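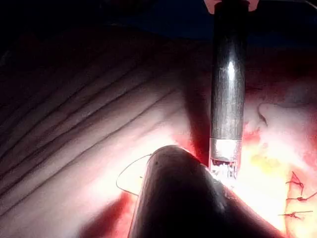

March 17, 2021
Suturing bench, Kostuncombe workshop

Today I continued with the knot practice on tissue. The aim is still the same as in October: a clean first throw, with the loop open enough that the second jaw can find the tail without searching for it.

The loop. When I leave the thread lying on the pale area I can see it very well, dark line on light ground. When it goes over the creased side I lose it between the folds and I must stop. So from now on I make the loop on the smooth bright part and only after that I bring it to the place of the stitch. Please do the same if you continue my series, otherwise our times cannot be compared.

I made 17 throws. Of these, 13 I would keep. The other four went wrong in the same manner: I pulled the long end too early, the loop became small and closed before the tail was through. My hand wants to be quick at this moment and I have to teach it patience. I tried counting to two before pulling and it helped, although I forgot it again towards the end of the afternoon.

Thread. Zena spool, the dark one, cut to the usual length. The Gashi thread has more memory and springs back to the shape of the spool, I do not like it for open loops. Maybe it is better if it is soaked first. Not tried yet.

Light. The tissue shines strongly where it is wet, and the shine hides the entry point of the needle. I turned the lamp down by one step and then it was acceptable. One more step down and the thread was difficult to follow on the folded part. I have marked the good position on the dial with tape, please leave the tape.

Tissue. Keep it moist but do not flood it. I sprayed too much in the morning and had to dab with gauze, and this pulled out one stitch which was quite nice. The creases come, I think, from how the piece was laid in the tray overnight. Next time I will lay it flat with a damp cloth over it and look if the surface is more even.

Log numbers for today begin at 1,210 in the bench book. The practice log in the Vaststead binder is a different one and stands now at 2,607, do not mix them as I did last week.

To do:
- order more gauze, the drawer is nearly empty
- try Gashi thread soaked, same loop size
- second throw in the opposite direction, slowly
- ask at Vaststead if they have the flat tray with the lid
- wash the tray before going home (done)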